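Night train or early flight with two kids? (Cerkau to Hilitz)

Posted by Orla Keane, 28/07/2018

Hi all, long-time reader and first-time poster! We're planning a family trip for February, me, my husband and our two boys (6 and 3), and we've gone back and forth on this so many times that I'm handing it over to you lot.

We want to get from Cerkau to Hilitz and there seem to be two ways to do it. One is the overnight train, which leaves after dinner and gets in around breakfast. The other is the first flight of the morning, which is a bit cheaper for four of us but means getting everybody up in the dark, and the airport at the Hilitz end is a bus ride out of town. My husband is all for flying. I've wanted to do a sleeper train since I was little, so I'm not exactly neutral (sorry, love).

Has anyone done the train with kids this small? Do you need to book the whole compartment? And is there anything for them to do before lights out, or should I pack half the toy box?

Cillian Quinlan

Take the train! We did this exact route two winters ago with our daughters and they still talk about it more than anything we did once we got there. Book the whole compartment if you can stretch to it. We shared on the way back and I spent the entire night shushing people I'd given birth certificates to the conductor for, while a very patient man in the top bunk pretended to be asleep. Ask for one in the middle of the car, as the ends are right by the doors and they bang at every stop.

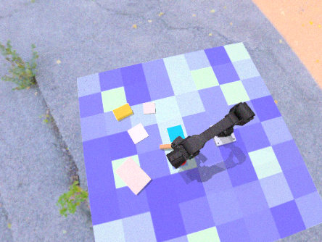

For the evening, I'd pack much less than you think. The fold-down table is tiny and anything with wheels will be under the bunk before you've left the station. What worked for us was one flat thing that opens out on the lower bunk, plus a pencil case. A checkerboard mat in purples and pale mint green would do nicely, the irregular squares are no good for real checkers but my two would make up a hopping game for it in no time. Cards were fine too until we lost the queen. Bring your own snacks and more water than seems sensible, because the cart came past once and we missed it.

Oh, and pajamas under their clothes before you board. The heating was fierce when we went, so go for thin ones.

szabo_on_tour

flew it. fine. bus from the airport was late both times. hotel wouldn't let us check in till the afternoon so you have tired kids and suitcases either way

Mener

We've done both and I'd say it depends on your boys. My older one slept like a log on the train and the younger one was up at every station wanting to know its name, so we had a pretty rough first day. If you do go by rail, there are lockers at Hilitz station, to the left as you come off the platforms, and a bakery opposite that opens early. We dumped the bags, had hot chocolate and walked down to the river till our room was ready. I paid 2,800 for the family compartment in local money, but that was a while back, so check before you promise the kids anything!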